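Eltum open day, anyone else go?

plamen_fan
Went to the Eltum open day on 25th August. Most of it was conveyor stuff, but the back bench had an arm working on processors in old Dell workstations. Dae-han Heo ran the demo and took questions. He said they have 95 machines to get through by December. Wrist camera pictures from the bench:
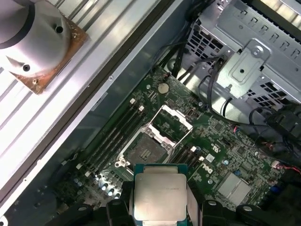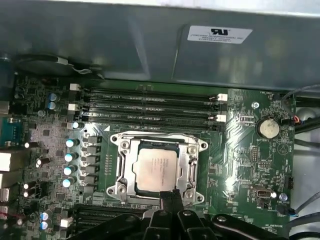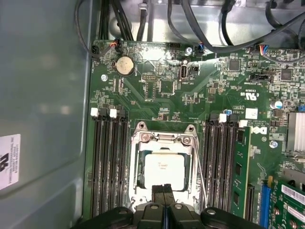 CPU and socket work at the Eltum bench. Chip in the gripper in the first picture, chip in the socket in the other two.

kalent6
I was there too. Nice to look at, but a person does a CPU in a minute. I don't see the point.

plamen_fan
A person gets tired by the fifth one. I'd like to see the arm do a full shift before I decide.

Ki_bench
What worries me is the pins. They're in the socket on these boards, so one bad drop and the board is scrap. Did he say anything about force limits?

plamen_fan
I asked. He said Tae-yang Um set the limits and he didn't have the numbers with him.

kalent6
So no numbers. That's my problem with open days.

Ki_bench
Fair, but a demo isn't a spec sheet. I'd rather ask about the lever — closing it takes a lot more push than placing the chip.

oldrack5
Does it do memory as well? I only see one stick, in the third picture.

plamen_fan
Didn't ask. I'll email them and post the answer in this thread.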